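Search this blog Search Go

Packing for Tirnudberg, badly 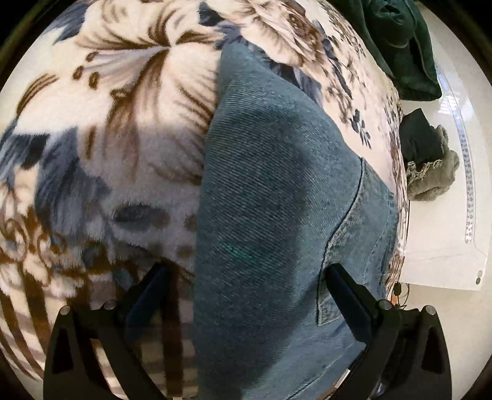 So I leave tomorrow, train is at some awful hour, and I have decided that what I need to do right now is write about packing instead of packing. Tea next to me. Let's go.

The trip is to see Lucrezia Zanetti, who I shared a kitchen with in Garside for four years and have not seen since she moved up there. She has a job at the water office, a balcony, and apparently a sled. It is February. She keeps sending me messages that just say "bring socks."

I have been a bad packer my whole life. My first trip alone I took two hardcover books, a hair dryer and no toothbrush. Went to Lirnwood once for a cousin's wedding and had to buy dress shoes at a gas station-slash-hardware place across from the hotel. They were for kitchen staff. They were very comfortable, I wore them another three years.

Anyway, I read a lot of packing advice this week, which was a mistake. Everybody has a system. Cubes, rolls, bundles, some guy who folds everything around a T-shirt like a burrito. One list I found had 70 items on it and one of them was "whistle." Who am I whistling for.

What works for me, as of tonight, maybe not as of tomorrow:

Weather first. Not the forecast for the town, the forecast for the hour you get off the train. I get in after dark and then it's a twenty minute walk uphill with the bag. That walk decides the coat. Everything after that walk I can borrow.

Two pairs of pants and that's it. One on me, one in the bag. I used to take four and wear one. Jeans are fine on the train, bad in snow, everyone says so, I'm taking them anyway becuase Lucrezia and I mostly sit in places and eat. For actual snow I have a pair of ugly lined things from my brother in law that swish when I walk.

Sweaters – one thick, one thin. The thick one gets worn on the train even if the train is boiling. It always is. You sit there sweating for five hours past frozen lakes.

Socks, more than seems sane. See above.

Medicine in the coat pocket. Learned that one on the Garside line when they moved all the big bags to another car and I sat with a headache until the border.

Presents go at the bottom. I'm bringing her the peppery crackers from the corner shop, and a jar of my plum stuff wrapped in a towel. If the jar breaks at least I won't need to explain the towel, she knows me.

Ok the bag. My old one died in the fall, zipper went, then the handle. I asked Amedeo Ruggiero at work what to get since he travels constantly and he talked for most of a lunch break about wheels. Wheels! The short version is don't get little ones if there's going to be cobbles or snow. So no wheels, I got a secondhand duffel with a shoulder strap. 20 bucks. Smells a bit like someone's garage. I've had it airing out on the landing and Ottavio from downstairs asked if I was throwing it away.

What I really wanted to write about though is the night before. I hate it. I like going places and I like being places and the evening in between is just awful, I get weepy about my own apartment. I start cleaning the stove. Last year before the Lirnwood trip I stayed up till two defrosting the freezer – no reason, it could have waited, it had waited years. Then I overslept and ran for the train with wet hair and forgot the sandwich.

My mother was the same. She'd have the bags by the door two days early and then spend the last evening ironing pillowcases that were staying home. I used to laugh at her. I have changed the sheets tonight so, you know.

I looked it up and it's 643 kilometers door to door. Doesn't sound like much when you write it out. Lucrezia says the last hour is the good part, the line goes up along the river and you can see the lights of the ski place on the other side, and to sit on the left. Is it left facing forward or left coming back, I should of asked.

Things I still have to do: charger, water the fern, cash, find the other glove, take the trash down, reply to Sveva about the keys. Possibly eat dinner.

Will try to post from up there but her internet is apparently a matter of standing near one window. If it's quiet here for a week I'm eating crackers on a balcony.

Last updated: February, 11:48 pm

3 comments

Sveva D'Amico
You have not replied about the keys. I'm up, just call. Also the fern is going to be fine, it survived August.

margus_k
Left side facing forward going up. I took that line for work all last winter. And keep a snack out of the bag, the cafe car closes early and never where they say it will.

Ottavio
Good thing I asked about the duffel, I'd have put it out with the recycling. Safe trip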